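Stop grading the fold

Quick one, written between two meetings, so forgive the shape of it.

I read the Sorkholm result in May, same as everybody in our corner. Handheld gripper demos, collected in people's homes, policy trained on the lot, then clothes folded on beds it had never seen. Good work. Natalia Zepeda's group did the data collection properly and it shows. My complaint is with the number in the abstract, and with the number everyone else is now going to put in theirs.

The number is fold success. Final state only. A person looks at the garment at the end and says yes or no. That's it.

Why it bothers me. A T-shirt gives you a fairly honest yes or no. Thin, flat, stays put. A padded jacket doesn't. It springs back. You fold a sleeve under and the whole thing sighs and lifts an inch. Grade it right away and it's a yes, grade it a minute later and maybe not. The paper doesn't say when they looked. Fulgencio Huerta asked about this at the Josdale workshop and got a polite answer which was, more or less, "soon after". Soon after what?

Second thing. Success rate over trials hides how the policy got there. We reran a small version at Tostanbridge, 19 garments, our own beds. Two runs both scored as passes. In one the fingers went in at the hem, closed, lifted, done. In the other it pinched and missed, pinched and missed, dragged the coat halfway across the mattress and got lucky on the eighth try. Same score! You would not want the second one anywhere near your laundry, and the table says they're equal.

Third, and this is the one I actually care about – the backgrounds. Lab tables are gray or white and so is most of the test set. Homes are not. People own patterned bedding, they leave stuff lying around on it, daylight comes in from one side and wrecks the exposure. A black padded garment on top of a busy print is in one way easy, the outline is right there, but the seams and folds inside all that black are hard to see, and those are what the fingers need.

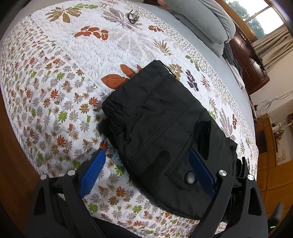

So the policy can find the coat and still not know which layer it is about to grab. Sarahí Arriaga calls this the "where versus which" problem and I wish the paper had split its failures that way. Our own failures were mostly "which". Coralie Rakena went through the logs by hand and marked them up, took her about 10 hours, and I learned more from her spreadsheet than from the headline figure.

I know the defence. Final state is cheap, it's simple, two labs can compare. Fine. Keep it. But put next to it the number of grasp attempts, the time of grading, and a failure split. Three extra colums. The logs already have the first one, you'd just have to print it.

And before someone emails me – yes, the Khosravi benchmark does count attempts. On towels. Towels are T-shirts with better manners, I'm talking about things with stuffing in them.

Nicanor Valdovinos thinks I'm being unfair, that a first result is allowed to be rough and the measuring gets better later. Maybe. My worry is that it wont, becuase whatever number goes in the first paper is the one everyone has to beat. We're submitting ours with the extra columns in and our score looks worse for it. Reviewers, please read the columns.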